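Terkgate open day, notes before I forget it all

2023-07-15

Typing this on the train with 30 percent battery so it'll be rough. Will fix it up later, maybe.

Went to the Terkgate open day. Terkgate is the old paper mill out past Tirmont, the one you see from the highway with the crooked chimney. First mill on the site was 1674 according to the sign by the gate, though almost nothing standing now is that old. One wall of the drying loft and part of the sluice. The rest burned or got pulled down or got "improved" in a way they are now paying to undo.

Getting there. Bus from Tirmont station, then a walk down a lane with no sidewalk. Do not trust the map, it sends you to the back gate, which is locked. Go past the garden center and keep left. I did the back gate first, naturally, and so did a family with a stroller, and we all trudged around together through the nettles.

Entry is free on open days, 4 dollars for the booklet. Buy the booklet. The signs inside are short and half of them are behind things.

Start was late. They split us into groups in the yard and our group got the wet end first, meaning the vat room. Loud. Stone floor, water everywhere, wear real shoes. The guide had a good carrying voice, thank god. She did a sheet start to finish while she talked: stir the vat, dip the mold, lift, shake one way then the other, tip it out on the felt. Takes less time than reading that sentence. Then she let people try and you could see how hard it is. Mine came out thick on one side and with a hole in the middle. She said a vatman would do a few thousand in a day and had ruined shoulders before middle age. I beleive it.

What I didn't know: the pulp is mostly water. Like, nearly all of it. I'd pictured oatmeal. It looks more like the water you rinsed the oatmeal pan in.

Next the beater. Only ran it for a minute, the belt is old and they're nervous about it. Rags go in, it chews, stuff comes out. There was a long talk about rags and where they came from and the price of linen, which I lost because a kid next to me was asking his dad very seriously about lunch. The short version is that mills were always short of rags and fought over them – buyers going door to door, mills poaching each other's collectors. I'd have liked a whole hour on that. There's two pages in the booklet.

Up the stairs to the drying loft. Best part of the day. Long, low, shutters all down both sides so they could let the air through, and ropes strung across for the sheets. Smells of dust and a bit of sheep (the ropes are horsehair and something waxy, so not sheep, but that's what it smells like). Warm up there even with the shutters open. They worked it by opening and closing shutters all day depending on the weather, and too fast a dry meant the sheets curled. The old wall is at the far end, you can put your hand on it. Tally marks scratched in it, dates, a very bad drawing of a dog.

Spent too long there and nearly missed the next bit.

The finishing rooms are in the newer building, across the yard. Newer meaning brick and with a heater. Sizing, pressing, sorting, then a room for what people use the paper for: binding, printing, boxes for storing it. Plain tables, good light, much less to shout over. Binding demo was fine, I've seen better, but the guy doing it was clearly on his fifth run of the day and had lost the will.
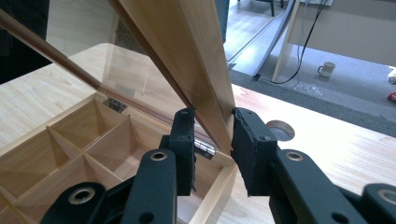 Sizing was more interesting than it sounds. Without it the ink just spreads out like on a paper towel. They used to boil up hide scraps for gelatine and dip the dry sheets in it, and apparently so many got spoiled in the dip that they called that room the slaughterhouse. Then you had to dry it all over again. So every sheet went up to the loft twice. Up those stairs. In January.

The press is a monster. Wooden screw, big iron bar. They had four of us lean on the bar and squeeze a stack of wet felts, and the water ran out over the bed and into the shoes of whoever stood at the front (me).

Lunch. The cafe is run by Khalaf, same people who have the bakery in Tirmont by the bridge. Lentil soup, flatbread, a sort of orange cake. All good. The line was not good. One register, cash and card both, and the card thing kept dropping out. If you go, eat early or bring a sandwich and sit by the mill pond. There are benches, and ducks who know what a sandwich is.

After lunch I'd signed up for the watermark talk, which was in the Storkora room. I'd assumed Storkora was a donor. It's the name of a paper, a heavy cream sheet they made here for ledgers, with a stork in the watermark. They pass around a few old sheets in plastic sleeves and you hold them up to the window. The stork changes over the years as the wire got bent and resewn onto the mold – fat stork, thin stork, stork with a broken leg. People date loose pages that way, from how beat up the bird is. I could of listened to that for the whole afternoon. It was twenty minutes and then they needed the chairs.

Shop: small. Single sheets, notebooks, packs of offcuts by weight. The offcuts are the thing to get, a good fat bag and lots of odd colors. Notebooks are lovely and priced like it. I bought the offcuts and one sheet of the modern Storkora, which I have now creased by sitting on the bag.

Stuff I missed: the waterwheel (shut, they're replacing paddles), the marbling table (full, book ahead), and the walk up to the weir, because of the bus.

Practical bits for anyone going to the next one:

Groups fill up. They cap the day at 400 people and the morning ones were gone before I got there.
Toilets are in the yard, one block, line all day.
The loft is stairs only, steep, with a rope for a rail. The vat room and the finishing rooms are on the level but the yard between is cobbles.
Photos ok everywhere except the watermark sheets.
Dogs no. There was a dog.
Last bus back is earlier than you want. Check it when you get off, the times on the stop don't match the ones online.

Would I go again, yes, for the loft and the wheel when it's back. They do a winter working day too, in January, smaller, no cafe, where you get a proper turn at the vat if you pay for it. I put my name down on a clipboard. No idea if the clipboard goes anywhere.

Battery at nothing, my stop's next. Will add the bit about the rag sorting table when I find my notes, I think they're in the bag with the offcuts.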